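Teaching an arm to pick bars out of a bin by hand: a thread from the bench at Brelier

1/ We have spent this month getting a KUKA arm to pick loose bars out of a metal bin. It learns from picks that one of us drives. I've done most of the driving, so I'm putting down how it goes while I still remember the dull parts.

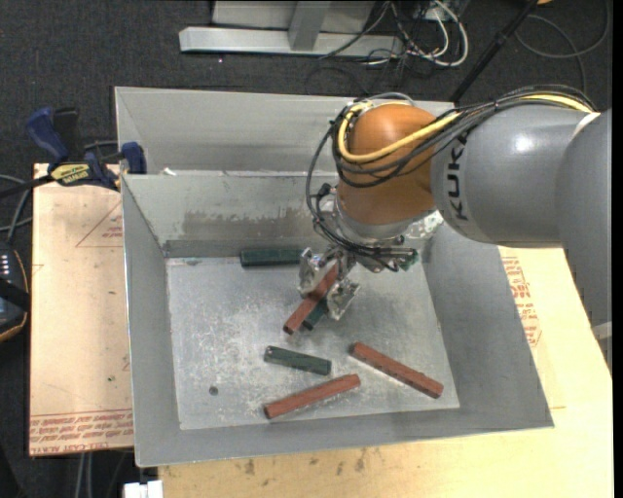
2/ The job. Six bars in a bin with sloping walls, two colours, reddish-brown and dark green. The arm has to get its fingers round one, lift it clear and move it over to the second bin behind. Then the next one. When the front bin is empty we tip the lot back in and start again.

3/ We tried hand guiding first. You hold the wrist and push the arm where you want it. Fine for big moves. Poor for the last bit, where your own forearm is in the way of seeing the bar and the force you put in ends up in the recording as well.

4/ So now it's remote. I stand to one side with a hand controller and move the gripper in small steps. Slower to learn, but the recordings are cleaner. My first afternoon was mostly scraping the floor of the bin.

5/ What gets saved for each pick: joint positions, finger opening, and the view from the fixed camera. The logging runs on Timenier, which was already on the bench PC from another job. It drops a sample if you have too much else open. Close the browser.

6/ The order of picking matters more than I thought. If a bar is lying over another one, take the top one. That sounds obvious, but if you're inconsistent about it the arm learns to be inconsistent too. We threw out the first two days for this.

7/ Bars near the back wall are the awkward ones. There's very little room to get a finger down between bar and wall. What works for me is to come in with the fingers nearly shut, nudge the bar towards the middle, let go, then do a proper pick. I record the nudge as part of the demonstration.

8/ Bars in the corners, same idea but nudge along the wall first. If you pull straight out it tends to roll back.

9/ Someone asked how many you need. We have 800 picks saved. At half that it was reliable on single bars lying in the open and hopeless on anything crossed. I don't have a good number for crossed bars yet.

10/ Failed picks: keep them, but label them. If I drop a bar I carry on, pick it up again and mark the point where it slipped. The recoveries have been some of the most useful data. The ones we delete are where I stopped to think for a long time with the arm hovering. It copies the hovering.

11/ Don't do long sessions. After 40 minutes or so my approach angles get lazy and you can see it in the plots. We swap over at the half hour now. Two drivers have two styles, which worried me, but so far the mix hasn't done any harm.

12/ Clamp the bin. Ours crept across the bench over a morning of bumps and the afternoon's picks didn't match. There's a bar clamp against the corner now. I also check the bin position on the camera view before each session.

13/ Cables. Leave more slack at the wrist than looks tidy. When I'm driving I turn the wrist further than any programmed path would, and a short cable will pull before the joint limit stops you.

14/ For comparison we ran the Hestitz planner on the same bin. It was quicker than the taught arm on open bars and gave up more often near the walls. Only one bin and one kind of bar, so don't read much into it.

15/ Next is a deeper bin from Amaral with steeper sides. I expect the wall picks will all need doing again. The open ones might carry over.

16/ A reply asked about speed. I drive at a quarter of full speed and playback starts at the same. We turn it up 4 per cent at a time once it has cleared the bin cleanly twice running. Keep a hand near the stop button while you do this.

17/ And yes, you can use a cheap gamepad. We did for a week. The sticks drift, so set a dead zone and check it every morning. I'll post the button layout on Friday once I've drawn it out properly.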